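문의 제목: 원격 조작으로 시연 녹화할 때 그리퍼 닫힘이 한 박자 늦게 기록됩니다
제품: Pelell 시연 녹화기, Stamo 핸드 컨트롤러
접수처: Ditgate 기술지원 게시판
상태: 해결됨
접수일: 2024년 9월 2일

안녕하세요, 늘 친절하게 답해 주셔서 감사합니다. 이번에도 글이 좀 길어질 것 같은데 너그럽게 읽어 주세요. 저희는 사람이 컨트롤러로 팔을 움직여 집기 동작을 보여 주고, 그걸 그대로 저장해서 학습에 쓰고 있습니다. 작업대 모습부터 올려 둘게요.

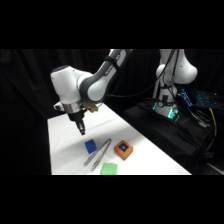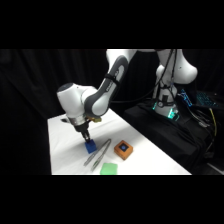
작업대 위 물체는 두 장 모두 파란 큐브, 핀셋, 주황색 상자, 연두색 스펀지입니다.

증상을 말씀드리면, 녹화 파일을 열어 볼 때 그리퍼 명령값과 팔 관절값의 시간이 서로 맞지 않습니다. 조작하는 동안에는 전혀 이상한 느낌이 없어요. 트리거를 당기면 손가락이 바로 닫히고, 들어 올리는 것도 부드럽습니다. 그런데 저장된 파일에서는 팔이 이미 올라가기 시작한 뒤에야 그리퍼 값이 닫힘으로 바뀝니다. 파란 큐브처럼 손가락을 바로 위에서 수직으로 내려 집는 물체에서 제일 눈에 띄고, 비스듬히 놓인 핀셋은 접근하면서 손목을 돌리느라 시간이 걸려서 그런지 덜 거슬립니다. 주황색 상자의 파란 버튼을 누르는 과제는 그리퍼를 처음부터 닫아 둔 채로 하기 때문에 아예 문제가 없었고요. 그래서 처음 한동안은 버튼 과제만 확인해 보고 다 괜찮은 줄 알았답니다. 스펀지는 아직 제대로 비교해 보지 못했습니다.

제가 먼저 해 본 것들을 적어 둡니다.

1. 녹화기와 컨트롤러를 모두 껐다 켰습니다. 변화 없음.
2. 랜 케이블을 새것으로 바꿨습니다. 변화 없음. (그래도 헌 케이블은 버렸습니다, 마음이 찜찜해서요.)
3. 컨트롤러 없이 팔을 손으로 직접 잡고 움직이는 직접 교시 모드로 녹화해 봤습니다. 이때는 시간이 잘 맞습니다!
4. 녹화 설정에서 관절값 주기는 1000Hz, 그리퍼 주기는 40Hz로 되어 있습니다. 1월에 설치할 때 받은 값 그대로이고 손댄 적은 없습니다.

혹시 4번이 원인일까요? 그렇다고 하기에는 밀리는 폭이 너무 큰 것 같아서 여쭙니다. 이미 모아 둔 시연을 다 버려야 하는지도 무척 걱정이 됩니다.

지원팀 답변

자세히 적어 주셔서 정말 감사합니다. 3번 결과 덕분에 범위를 많이 좁힐 수 있었어요. 직접 교시에서는 괜찮고 원격 조작에서만 밀린다면 주기 차이보다는 시각을 찍는 위치를 먼저 의심하게 됩니다. 번거로우시겠지만 Pelell 설정의 '고급' 탭에서 '그리퍼 시각 기준' 항목이 무엇으로 되어 있는지 봐 주시겠어요? 그리고 팔은 가만히 둔 채 트리거만 여러 번 당겼다 놓는 짧은 녹화를 하나 첨부해 주시면 좋겠습니다. 안전을 위해 손가락 사이에는 아무것도 두지 마시고요.

작성자 추가 글

확인했습니다. '그리퍼 시각 기준'이 '저장 시각'으로 되어 있네요. 짧은 녹화도 첨부했습니다. 제가 대충 재 보니 트리거 신호보다 그리퍼 기록이 매번 90ms씩 늦습니다. 들쭉날쭉하지 않고 일정한 게 그나마 위안입니다. 참, Bucur 중계 프로그램을 사이에 끼워서 쓰고 있다는 말씀을 처음에 빠뜨렸습니다. 너무 오래 켜 놓고 지내서 있는 줄도 잊고 있었어요. 죄송합니다.

지원팀 답변

아, 그 한 줄이 큰 도움이 되었습니다. 죄송해하지 마세요. 원격 조작에서는 그리퍼 명령이 Bucur를 거쳐 녹화기로 들어오는데, 기준이 '저장 시각'이면 중계에서 머문 시간까지 더해져서 찍힙니다. 직접 교시에서는 그 경로를 타지 않으니 멀쩡했던 것이고요. 다음 순서로 바꿔 주세요.

1. '그리퍼 시각 기준'을 '발신 시각'으로 변경
2. Bucur 설정에서 '원본 시각 유지' 켜기
3. 녹화기를 종료한 뒤 다시 시작
4. 같은 짧은 녹화를 한 번 더 해서 비교

기존 시연은 버리지 않으셔도 됩니다. 지연이 일정하다면 변환 도구의 '그리퍼 오프셋'에 -90을 넣고 다시 내보내시면 돼요. 원본은 꼭 따로 보관해 두시고, 직접 교시로 받은 파일에는 적용하지 마세요. 그쪽은 오히려 앞으로 당겨져 버립니다.

작성자 추가 글

말씀하신 대로 바꾸고 나서 트리거 녹화와 큐브 집기를 새로 해 봤는데, 이제 팔이 올라가기 전에 닫힘 값이 제대로 찍힙니다. 정말 기뻤습니다! 예전 파일도 몇 개 골라 오프셋을 넣어 보니 잘 맞아서, 나머지도 차례로 변환하는 중입니다. 파일 이름에 직접 교시인지 원격 조작인지 적어 두지 않은 것이 좀 섞여 있어서 그건 하나씩 열어 봐야겠지만요.

한 가지만 부탁드리자면, 설치 안내서에 중계 프로그램을 쓸 때의 시각 기준 이야기를 짧게라도 넣어 주시면 좋겠습니다. 저처럼 케이블부터 바꾸는 분이 또 계실 것 같아서요. 그리퍼 주기 40Hz는 그대로 둬도 되는지요?

지원팀 답변

네, 40Hz는 그대로 쓰셔도 됩니다. 저장할 때 1000Hz 관절값에 맞춰 직전 값으로 채워지니 파일 길이도 어긋나지 않습니다. 안내서 건은 문서 담당 쪽에 전달했습니다. 변환하시다가 맞지 않는 파일이 나오면 이 글에 이어서 남겨 주세요. 문의는 해결됨으로 바꿔 두겠습니다.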